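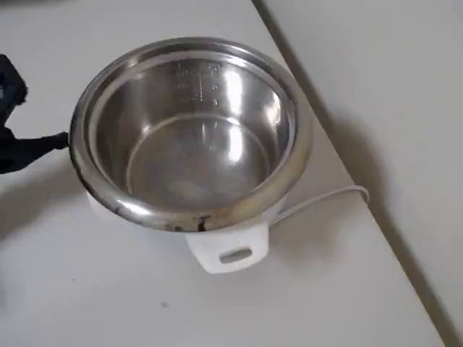 Gilwood rice cooker with the stainless pot: my review after a whole lot of rice

Posted 4/26/24

I put off buying a rice cooker for years. I figured I had a saucepan and a lid, and people have been making rice that way forever, so what did I need another thing on the counter for? Then I scorched the bottom of my good Wieczorek saucepan for the second time in one month (phone call, walked away, you know how it goes) and ordered the Gilwood that same night.

I picked it for one reason, the stainless steel inner pot. Almost everything else in my price range had a dark nonstick coating, and my last two nonstick pans started flaking on me way too soon. I wanted something I could scrub. The listing says 316 stainless, and I have no way of checking that, but the pot has a nice weight to it and a thick rolled rim that feels good in the hand when you lift it.

The rice

Really good! Plain long grain comes out fluffy and separate as long as I rinse it first and leave it alone for ten minutes after it clicks over. Short grain is even better. I weigh mine, 300 grams dry, and that does dinner for me and my sister with enough left over for fried rice the next day. Brown rice took me a few tries. The amount of water they tell you in the booklet gave me something pretty chewy, so I add an extra splash now and I'm happy with it. I've also done steel cut oats (fine, a little foamy) and quinoa (great, no notes).

Does it stick? Yes, some. It's bare steel, so you get a thin layer on the bottom that doesn't want to come off with the paddle. If you hate that, buy a nonstick one and skip the rest of this. I fill the pot with warm water when I sit down to eat and by the time we're done the layer lifts off in sheets.

The markings

My biggest complaint. The water lines and numbers are stamped into the inside wall, steel on steel, in two columns, and under my kitchen lights they just about vanish in all that shine. I'll be tilting my head around trying to find the line I want like I'm reading a thermometer. A bit of black ink in there would have fixed it, though I guess it would wear off sooner or later. I've given up and use a measuring cup for the water.

The rim, and the stains on it

If you've been reading other reviews you've seen people griping about this, and they're right. Starchy water bubbles up, gets onto the rim and bakes there. Mine has dark brown, nearly black blotches on the front edge, with some lighter golden patches along the right side. Dish soap does nothing for them. I tried a baking soda paste and it took the edge off the golden ones, and that was it.

Wanda Kołodziej left a comment on my saucepan post saying she uses Cukell powder on hers with a damp cloth and lets it sit a while before rubbing. I've got a can on order and I'll update when I've tried it. In the meantime I've decided I can live with it. The food doesn't touch that part much and the inside walls still come up like a mirror. There's a little smudge on the bottom too, kind of a water spot, and a splash of vinegar usually takes care of those when I can be bothered.

If you want to keep yours prettier than mine, rinse the rice until the water is close to clear, don't fill it too high, and wipe the rim every single time. I did none of that in February when I got it and I'm paying for it now.

The outside

White plastic, matte, very plain. I like it! It goes with everything and it doesn't show fingerprints. It has a squarish plastic handle sticking out at the front with an oval slot in it to get your fingers through, and I use that more than I expected, mostly for dragging the thing forward from under the cabinets so the steam doesn't go straight up into the wood. Drips do run down from the rim onto the handle, so give that a wipe while you're there.

Compared to the Tevo

I borrowed a Tevo for a couple of weeks before I bought this one. It's got a coated pot and a whole menu of settings, and cleanup was easier, no question. The lines inside were easier to read too. But it was 50 dollars more and I only ever pressed the one button. Rice was about even between the two, maybe a hair softer in the Tevo.

Would I buy it again?

Yep. Four stars out of five. I'm taking one off for those markings and for the rim. If you only make rice once in a while, a saucepan is probably still fine, provided you stay in the kitchen with it. We have rice most nights at my house and I haven't burned a pan since.

Szymon Zieliński asked whether you can steam vegetables over the rice in this one. Mine didn't come with a basket, but a small metal colander sits inside okay for broccoli. Keep the rice to a small batch if you try it or the whole lot bubbles over.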